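大家好，我是 Godelieve Verbeke，在 Flisia 带一个做机械臂示教的小组。中文是跟组里同事学的，写得啰嗦的地方请多包涵！我们现在要招一批兼职示教员，2020年10月开始排班，白天为主，有意思的话请往下看。

## 先说说你来了要做什么

简单讲，就是你来操作，机械臂跟着动，系统把整个过程录下来，以后拿去训练模型。我们有两种做法，你两种都会学到：

- **手把手拖动**：直接握着机械臂走一遍动作，适合比较慢、比较短的任务；
- **遥操作**：坐在旁边，用一副主手去带动那边的从手，夹爪开合也归你管。新来的人一般更喜欢这个，上手快，不过要练到动作干净，还是得花点时间。

任务都是桌面上的小活儿，比如把零件夹起来、换个位置、按一下按钮、拧一下旋钮。听起来很容易是吧？我第一次做的时候也这么想，结果一个小旋钮夹了半个下午（真的，夹歪了又滑掉，滑掉了又重来）。所以我特别看重耐心，手快反而是其次的。

这次的项目叫 Tisix，总共要录 600 段示教，每段做完由操作的人自己先看一遍回放，觉得不行就标“重录”，没人会怪你。我宁可你多标几条，也不想到后面清理数据的时候再一条一条往外挑。

## 我想找什么样的人

学历专业都不限，学生、自由职业、刚退休的都欢迎！只要你：

- 年满 18 岁，能连续坐着做 2 小时的细活（中间当然可以休息）；
- 视力矫正后正常，能看着屏幕里的腕部画面操作；
- 愿意按步骤来，哪怕同一个动作今天已经做过很多遍；
- 每周能来至少两个半天，时间相对固定。

玩过遥控模型、做过电工、焊过板子、会弹琴的，请一定在邮件里写上，我很好奇这些经验会不会有帮助。没接触过机器人也完全没关系，Urquijo 那边的培训室会带你从零开始练，培训时间照样算钱。

左撇子请放心来报名，主手左右都能调。

## 待遇和安排

按段计酬加基本时薪，具体数字面试的时候当面讲清楚，重录的段也照算。每批示教员 50 人以内，满了就排到下一批。地点在 Sodis 楼里，进门登记一下就能上来，楼下有存包的柜子，自行车可以推进院子。长指甲和宽袖口操作起来会碍事，来的那天请稍微注意一下。

我们上一期从 5 月开始，报名的有 174 人，回信回得我手忙脚乱，所以这次请大家尽量把信息一次写全，拜托啦！

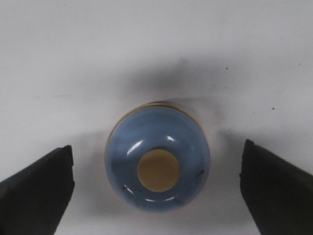
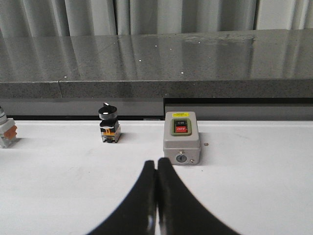 面试没有笔试，就是来试操作，聊聊天，全程不到一个小时。我会先让你随便动一动主手，熟悉一下夹爪开合的感觉，然后给你一件小东西去夹，再换成开关类的任务。像第二张里那个灰色开关盒，黑色的 ON 和红色的 OFF 挨得很近，你试的时候可以先想一想夹爪从哪个方向过去、用哪一侧的指尖去按，想好了再动，慢一点完全没问题。旁边那种带黑色旋钮的选择开关要难一些，我通常放在后面，做不出来也不影响录用，我主要看你失手之后怎么调整。要是你中途觉得别扭，直接说，我们可以换个坐姿或者把主手的高度调一下。

## 怎么报名

发邮件给我，标题写“Tisix 示教员＋你的名字”，正文里请写：

1. 你每周哪些时段能来；
2. 惯用左手还是右手；
3. 有没有手腕、肩颈方面的旧伤（有也可以报，我会帮你安排短一点的班次）；
4. 一两句话说说你平时喜欢做什么手上的活儿，做饭、织毛衣、修手表都算。

不用附简历，也不用照片。邮件我都是自己看、自己回，可能会晚几天，请别着急。想两个人一起来的，互相在邮件里提一下对方名字，我尽量把你们排在同一班！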